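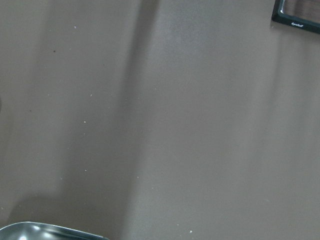 ## 4. Open-Day Demonstration

### 4.1 Setting and Visitors

The third part of the study was carried out during the public open day of the Ulloseo laboratory on Sun 22 July. Over the course of the day, 546 visitors passed through the building, and about 100 of them stopped at the kitchen-tasks station long enough to be included in the observation record. Visitors stood behind a low rail on the open side of the table and were free to leave at any time.

The station was run by two members of the research staff. Setareh Nouri operated the system and was responsible for safety. Tegan Stubbs spoke with visitors and kept the written log. Neither operator told visitors in advance whether a given attempt was expected to succeed, as earlier trials at Parsa had shown that such remarks strongly shape what people report afterward.

### 4.2 Task and Layout

The demonstration used the cold-drink preparation task from the Forneo task set. The items were ordinary kitchen goods, and their positions were changed between sessions within the limits set in April. In the layout shown in Figure 4, the ice is held in a large pink bowl on the serving tray, and the lemon slices are on the bamboo cutting board together with a white soup spoon and a yellow plastic utensil. The small mint-green bowl stands between the two areas.
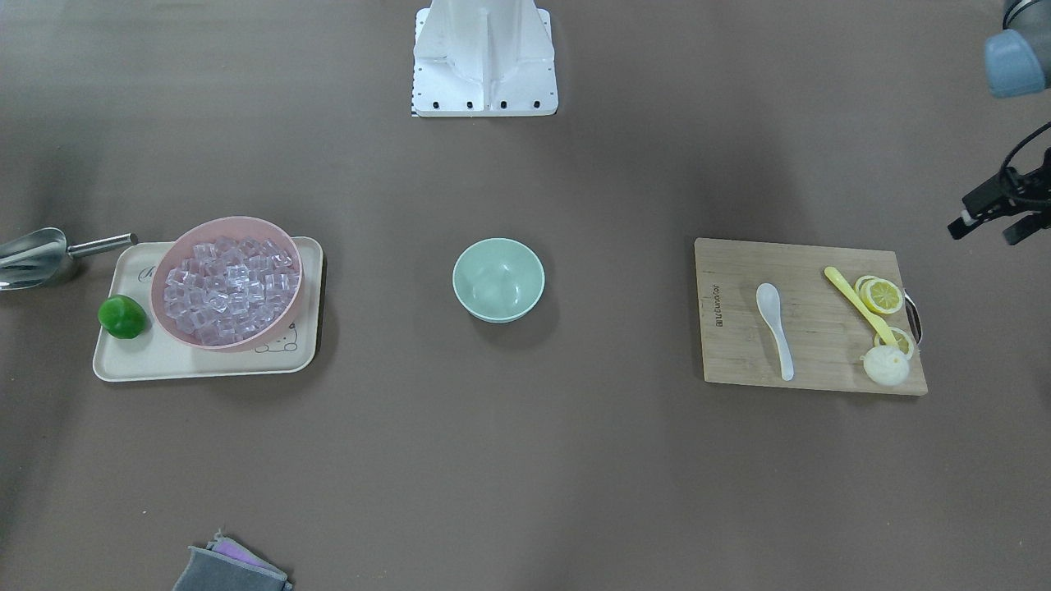
**Figure 4.** Table layout for the cold-drink preparation task, open-day demonstration.

Visitors were given a short spoken account of the task before each session. The account named the goal and the items involved but did not describe the order of the movements. This was done so that questions about planning would come from the visitors themselves. Printed cards prepared with Istico were available at the rail for those who preferred to read.

### 4.3 Visitor Questions

The log shows that most questions concerned the handling of clear and slippery items – ice in particular. Adults often asked how the system would respond if an item were moved by hand during an attempt. Younger visitors more often asked what the arms could not pick up. Questions about cost and household use were common in the afternoon, when family groups made up a larger share of the audience.

Remarks made among visitors were not recorded. The log contains only questions put directly to staff, and the coding of these questions is described in Section 5.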